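3.2 Garment handling and fold states

Garments in the Moncrieff set were laundered once without softener, tumbled, and brought to the work surface in a basket. The set holds 59 items, of which 21 are short knitted tops. The remainder are trousers, towels and woven shirts. No item was ironed before use. Items that had been stored folded were shaken out and tumbled again, as set creases were found in earlier work to bias the placement of the first fold.

Each garment was assigned one of 4 states: crumpled, spread, partly folded, or packet. A garment was considered spread when it lay in a single layer-pair with the hem straight and both sides free of turned-under cloth. A packet was any folded form with no loose sleeve or hem extending past its outline. Small projecting corners were tolerated. The Gevico protocol, which we otherwise follow, rejects them, but under that rule thin knits fail at a rate that says little about the quality of the fold.

Creases were scored separately from state. Short wrinkles radiating from a grasp point were recorded as local. A crease running on into the body of the cloth was recorded as long, whatever its depth. Local wrinkles in light knits were generally gone after smoothing and were not carried into the final score. Long creases were carried, and were the main source of disagreement between raters. Dark fabrics were scored under side lighting, where shallow ridges are easier to separate from shadow.

Figure 2 shows cloth at a grasp point and the work surface with garments in several states.
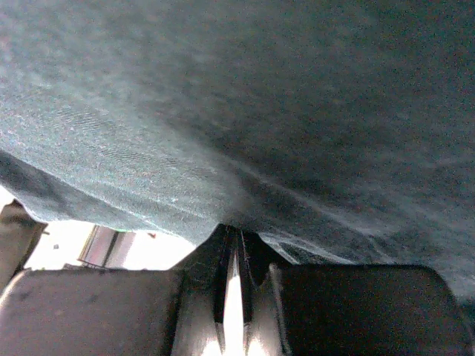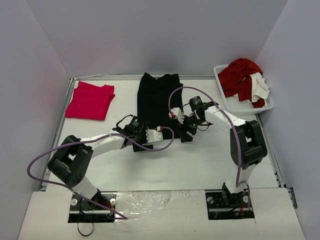

Figure 2. First panel: wrinkles close to the grasp point and a longer diagonal crease. Second panel: black garment lying flat, pink cloth in packet form, crumpled garments in the basket.

Fludero, commenting on a draft of this section, objected that the packet state hides too much: a towel folded in 6 layers and a top folded in three receive the same label, although they stack very differently on a shelf. Layer count has therefore been added to the item records.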